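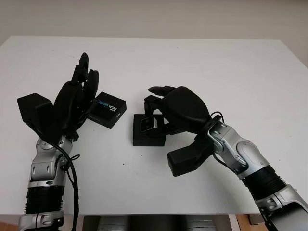
## Mar 5, 2019: where the year has got to

Mostly for me, this one, though anybody in the workshop is welcome to read it (and to scribble in the margins, as you always do). I keep meaning to write down how going out on my own has gone, and I keep finding a more urgent job, such as sharpening pencils. So the kettle is on and the phone is in the drawer.

When I left Tosby in November I had a plan, written on the back of an envelope and then copied out neatly so it looked like a proper plan. Two days a week of repair drawings for old customers, the rest of the time on my own fittings, and a website by Christmas. The website has a front page and a picture on it. The repair drawings took up nearly every day until the middle of January, and I was very glad of them because they paid the rent!

### Work that came in

Prokitz has been the big one. They wanted 200 brackets drawn up, costed and chased through the supplier, and I said yes before I had properly thought about the chasing part. Lovely people to deal with, quick to answer, and they paid the first invoice early, for which I could have hugged the lot of them. Second invoice went out last week. Note to self: the purchase order number goes at the TOP of the page, or their accounts people send it back.

Saavedra is smaller and more fun. It is a shop refit, all odd corners, and they let me try the folding shelf I have been muttering over since the Tosby days. I drew it 3 different ways and they chose the plainest, and I think they were right, although I'm still fond of the one with the curved end and have kept the drawings.

Fleno I turned down. I felt sick for a whole afternoon afterwards. It was good money but it would have meant being at their place most of the week until summer, and that would have been a job again, only without the holiday pay. I wrote them a long letter, cut it in half, cut it in half again and sent it. They were very nice about it and said to get in touch in the autumn, so I've put that in the diary.

### Hours and money

I have been keeping the timesheet properly (well, since the new year). Last month came to 73 hours I could charge for, and a good deal more that I couldn't, most of it emails, quotes and driving to collect things. I had been pricing as if every hour at the bench was a paid one, so the day rate goes up from next month for new customers. Prokitz and Saavedra stay on the old rate until their jobs are done, as I gave them my word.

Tax money is now going into its own account on the day each payment lands. I should have started this in November and I didn't, and putting the missing bit back hurt. It's done now, anyway.

### What I'd like to change

- Quotes to go out within 2 days. I sit on them, fiddling with the wording, and people wander off.
- One afternoon a week with no customer work at all, for the shelf and whatever comes after it. I've blocked it out in green on the wall planner, so please don't book me for anything in the green bits.
- Learn to say "let me look at the diary first" before I say yes.
- Eat lunch somewhere other than over the keyboard, which is full of crumbs again.

I did wonder about taking somebody on for the paperwork, even a few hours a month. I worked it out and it's possible, just, if Prokitz come back with the follow-on order they keep hinting at. I'd rather wait and see that in writing. If any of you know of a bookkeeper who doesn't mind a shoebox of receipts, leave me a note in here.

### How it feels

Better than I expected, on the whole! I miss having people to eat biscuits with every morning, and I don't at all miss the monthly review meetings. Some weeks I've worked far too late and some I've been home by four, wondering whether I'd forgotten something (once I had, it was the Saavedra hinge order, and I had to ring up and grovel).

Still to do before I go home: post the Saavedra drawings, ring the bracket supplier about the delivery slot, find out where the good stapler has gone.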